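Start Texte Über mich Archiv Kontakt

Das Zimmer in Pletow

Afaf Tannous bekam den Schlüssel an der Tankstelle, weil das Büro der Vermietung montags geschlossen war. Der Mann an der Kasse suchte in einer Schublade, fand zwei Umschläge und gab ihr den dickeren. Darin lagen der Schlüssel, eine Quittung über die Kaution und ein Zettel, auf dem stand, dass man die Haustür beim Aufschließen anheben müsse.

Sie kaufte noch Brot und eine Zeitung. Dann fuhr sie die letzten Kilometer nach Pletow, durch den Wald und an der Ziegelei vorbei, die nicht mehr arbeitete. Auf dem Beifahrersitz lag die Mappe von Coltis. Sie sollte bis Juli das Archiv der Ziegelei ordnen, 2.000 Karteikarten, so stand es im Auftrag, dazu die Lohnbücher und ein Karton mit Briefen, den niemand hatte öffnen wollen.

Das Haus stand am Ende der Straße. Sie hob die Tür an, wie es auf dem Zettel stand, und sie ging auf. Im Flur hing ein Kalender vom Vorjahr. Sie stellte die Tasche ab, ging einmal durch alle Räume und öffnete die Fenster. In der Küche gab es einen Herd mit drei Platten und einen Tisch, an dem man arbeiten konnte. Oben war ein Schlafzimmer und daneben eine Kammer, die abgeschlossen war.

Am Abend rief ihr Bruder an.

»Und?«, fragte er.

»Es ist ruhig.«

»Ruhig ist gut.«

»Ja«, sagte sie. »Es ist ein Haus, in dem jemand gewohnt hat.«

Er wollte wissen, was sie damit meine, aber sie konnte es nicht besser sagen. Sie redeten noch über das Auto und über den Zahnarzt, dann legte sie auf und ging schlafen. 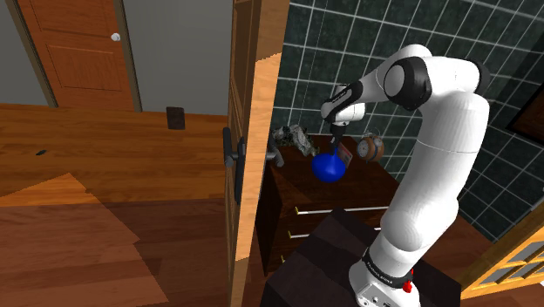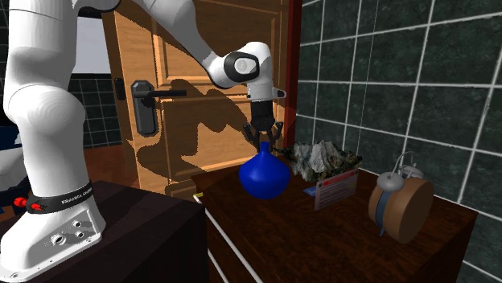
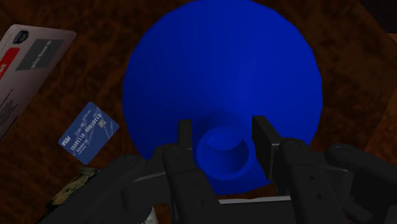 Am nächsten Morgen wachte sie vor dem Wecker auf und wusste für einen Moment nicht, in welcher Stadt sie war. Sie lag still und ging im Kopf die Wohnungen durch, in denen sie gelebt hatte, immer von der Tür aus. In der Wohnung ihrer Mutter kam man zuerst an der Kommode vorbei, dunkelbraunes Holz, eine blaue Vase darauf, dahinter die dunkelgrünen Fliesen, die ihr Vater noch vor der Hochzeit verlegt hatte. Die Vase durfte man nicht anfassen. Sie hatte sie trotzdem angefasst, als sie sieben war, hatte den Arm bis zum Ellbogen hineinstecken wollen und war nur mit der Hand hineingekommen. Es war nichts darin gewesen. Das hatte sie damals mehr enttäuscht als die Ohrfeige.

Sie stand auf, kochte Kaffee und fuhr zur Ziegelei.

Das Archiv war ein Raum im ersten Stock über der alten Lohnkasse. Ein Mann namens Bråten schloss ihr auf. Er war früher Brenner gewesen und hatte jetzt die Schlüssel, so stellte er sich vor. Er blieb in der Tür stehen, während sie die Schränke aufzog.

»Das meiste ist von Rirkar«, sagte er. »Der hat alles aufgeschrieben.«

»Wer war das?«

»Der Buchhalter. 30 Jahre lang. Er hat in dem Haus gewohnt, in dem Sie jetzt sind.«

Sie nickte und nahm die erste Karte heraus. Die Schrift war klein und gerade. Auf jeder Karte stand ein Name, darunter Eintritt, Austritt, Lohngruppe. Bei manchen stand unten noch ein Satz mit Bleistift. Hustet. Singt beim Beladen. Hat eine Schwester in Übersee. Bei einem stand nur: Grüßt nicht.

»Hat er das für die Firma geschrieben?«, fragte sie.

Bråten zuckte mit den Schultern. »Über mich steht sicher auch etwas drin.«

»Wollen Sie es sehen?«

Er überlegte ziemlich lange. Unten fuhr ein Lieferwagen auf den Hof und wendete.

»Nein«, sagte er. »Später vielleicht.«

Sie arbeitete bis zum Nachmittag und schaffte die ersten Kästen. Die Karten mit Bleistift legte sie auf einen eigenen Stapel, obwohl der Auftrag das nicht vorsah. Als sie bei B ankam, las sie die Karte von Bråten nicht. Sie drehte sie um und legte sie zu den anderen.

Zu Hause aß sie Brot im Stehen. Danach ging sie nach oben und probierte den Hausschlüssel an der Kammer, aber er passte nicht. Sie bückte sich und sah durch das Schlüsselloch. Man erkannte ein Stück Fenster und einen Vorhang. Später rief sie die Vermietung an. Eine Frau sagte, die Kammer gehöre nicht zum Mietvertrag, dort stünden Sachen des früheren Bewohners, und es habe sich bisher kein Erbe gemeldet.

»Seit wann?«, fragte Afaf.

»Das müsste ich nachsehen. Seit ungefähr 5 Jahren, glaube ich.«

»Und was für Sachen sind das?«

»Persönliche«, sagte die Frau.

In der Nacht regnete es. Afaf lag wach und dachte an den Satz, den er über sie geschrieben hätte. Schläft schlecht, vielleicht. Oder: Fasst Dinge an. Sie machte das Licht an, holte einen Bleistift aus der Tasche und schrieb auf die Rückseite der Quittung seinen Namen, darunter Eintritt und Austritt mit je einem Fragezeichen. Für den Satz ließ sie eine Zeile frei.

Am Morgen war der Himmel wieder klar. Bråten wartete schon auf dem Hof, die Hände in den Jackentaschen.

»Haben Sie meine gefunden?«, fragte er.

»Ja.«

»Und?«

»Ich habe sie umgedreht.«

Er schloss auf und ging vor ihr die Treppe hinauf. Oben blieb er diesmal nicht in der Tür stehen. Er zog sich den Stuhl vom Fenster heran, setzte sich und knöpfte die Jacke auf.

»Dann geben Sie mal her«, sagte er.

Zuletzt geändert: 30. April 2018

Kontakt | © Alle Texte bei der Autorin | Nach oben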